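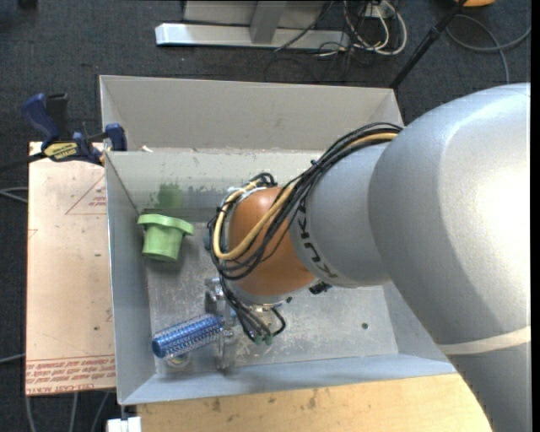
What does Zelden do?

Zelden tests drinking water and well water for private households, farms and small utilities.

The laboratory is in Praltska, with a sample drop-off point in Vik. Each sample is logged on arrival, given a lot number and held at 4 °C until analysis. Bacterial tests are started the same day for samples received before 2 p.m. Metals, nitrate and hardness are run in batches.

The standard household panel covers 50 parameters. The extended panel covers 115 and includes pesticides and solvents. Customers served by older lead or galvanized pipe can order first-draw and flushed samples as a pair.

Results are stored in Jevomness, our in-house records system, and sent as a PDF with the method, detection limit and measured value on separate lines. Values below the detection limit are reported as such and are not rounded to zero. Reports stay available for download for 183 days. After that, copies are issued on written request.

We handle around 600 samples a month. Volume is highest in spring, and turnaround for the extended panel is longer in April and May.

Sample bottles are supplied on request. Bottles containing preservative should not be rinsed before filling.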